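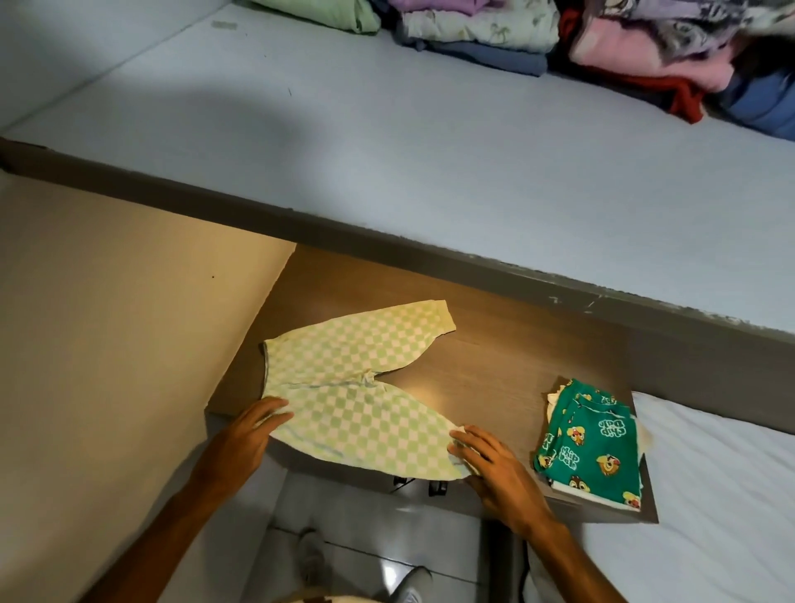 Ata da reunião de julho
Grupo de roupa de bebé, loja solidária Medden
Início às 15 horas, na sala dos fundos

1. Ata anterior
Aprovada com uma correção: as caixas vindas da Nokaren foram 24. Continua por esclarecer quem escreveu outro número na folha de entrada.

2. Método de dobragem
Voltou a proposta de dobrar as calças de bebé em três, com as pernas sobrepostas e o cós para fora. Quem a apresentou garante que se poupa espaço na prateleira. Foi perguntado quanto espaço, e não houve resposta. Lembrou-se que o método anterior também ia resolver tudo e durou até à primeira manhã de movimento, quando os clientes desfizeram os montes à procura de tamanhos.
Experimentou-se com as calças aos quadradinhos verdes e brancos, de punho amarelo-claro. Alisadas primeiro na mesa, fazem sempre uma prega no gancho, e a prega fica lá depois de dobradas. Há quem ache que não se nota. Há quem ache que se nota.
Decidido: experiência só com calças, até à próxima reunião. Camisolas e bodies ficam como estão.

3. Peças com bonecos
A peça verde estampada com «Chip Dale» ficou no topo do monte. Discutiu-se se as roupas com bonecos devem ter prateleira própria. A favor: saem depressa. Contra: ninguém mediu se saem depressa. Adiado.

4. Etiquetas
O fornecedor Girer propõe rolos de 50 etiquetas de tamanho. As últimas descolavam do tecido. O folheto diz que estas não descolam, tal como dizia o outro. Pede-se um rolo de amostra antes de qualquer encomenda.

5. Entrega à creche Mathew
Pedido de 111 peças, até aos 15 meses. Foi posta em dúvida a utilidade de enviar tudo dobrado pelo método novo, uma vez que a creche volta a separar por sala. Segue em sacos, por tamanho. Falta confirmar o transporte, prometido já na reunião passada.

6. Outros assuntos
A luz da sala dos fundos continua fraca para ver nódoas. Pedido repetido, sem data.

Encerrada às 16h20.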